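Petness Match Day Board, six weeks in

I coach the under-14 girls at Gurnley, and for years I have drawn our set pieces on the back of whatever was in my coat pocket. Receipts, mostly. My assistant, Consolacion Ambrosio, finally had enough of squinting at them and talked me into a proper magnetic tactics board, so I bought the Petness in December and have carried it to every match and practice we've had up to now, February 2024.

I'll start with what I love. The magnets hold! We play on a hill where the wind comes straight across the far touchline, and my old clip-on board used to shed its left back every time I lifted it. With this one I can turn it around to face the girls and my back four stays a back four. The markings are clear enough to read from the second row of the huddle, and the reverse side shows just the final third, so corners finally have room to breathe.

The pens are a letdown (two of the three were dry by the second match), and the zipper on the carry case already sticks at the corner. I also wish they'd put in a few spare counters — we lost a goalkeeper in the mud at Talavera and she's been a coat button ever since.

Did it help us play any better? Well, we've stopped giving away the same goal from short corners, and my center backs now argue with each other about who picks up the near post, and I take that as progress. I'd buy it again, but I'd buy decent pens the same day. Four stars from me.

Leonora Agbayani 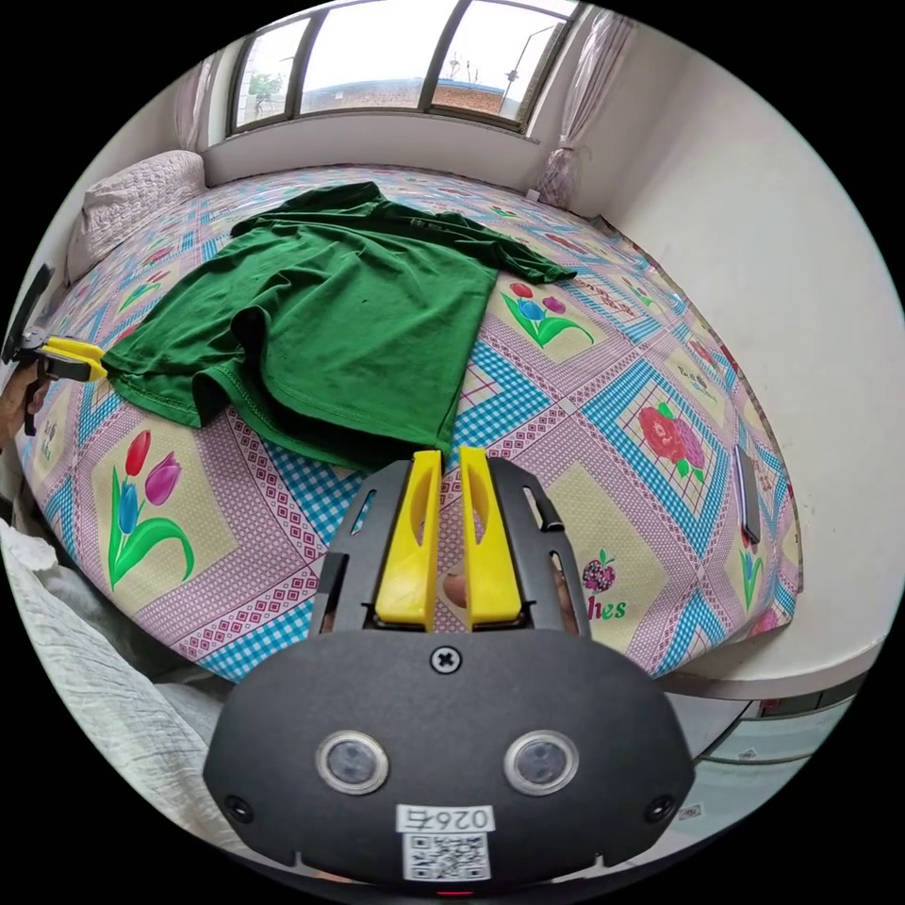 Patterned sheet, pink and white diamonds with flowered squares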